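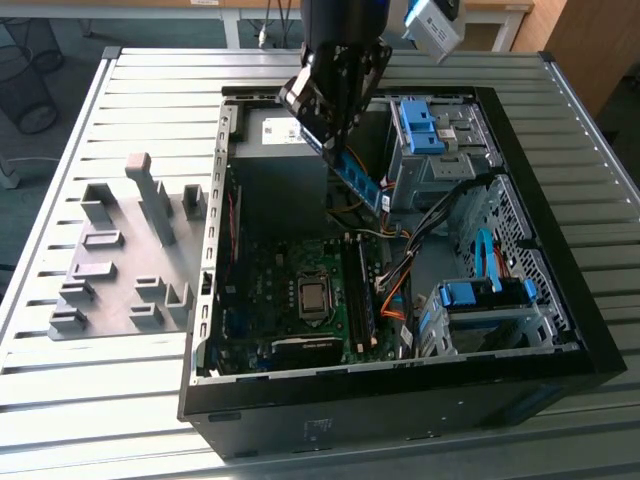

A memory module held over an open desktop computer at the Tirnell open day.

Public demonstrations of automation deserve to be judged by the difficulty of the task chosen. By that standard, the open day held in June at the Tirnell workshop in Sultinholm merits attention. Visitors were shown robot arms at work on a common desktop computer, a job most offices still hand to a technician with a spare half hour.

The choice was sound. Memory modules must be lined up closely with their slots, and loose cables lie wherever the last pair of hands left them. A machine that can manage such disorder is of more practical interest to this region than one that repeats a single motion behind glass. The Sulside recycling center alone receives 600 used computers a month, and many need only a part or two replaced.

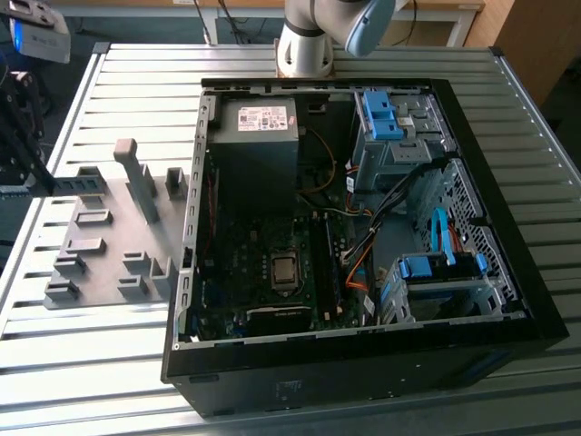
Lejla Halilović wrote to us afterward that she had hoped to hear more about failed attempts, and that a workshop asking for public trust should post its error counts at the door.

Her request is reasonable, and this publication supports it. The hosts stated that 333 insertions had been tried before the public was admitted, but gave no breakdown of the results. Town funds of 900 dollars went toward the event. Residents are entitled to know how often the work must be done over by hand, and we ask that the figures be released before the next open day is approved.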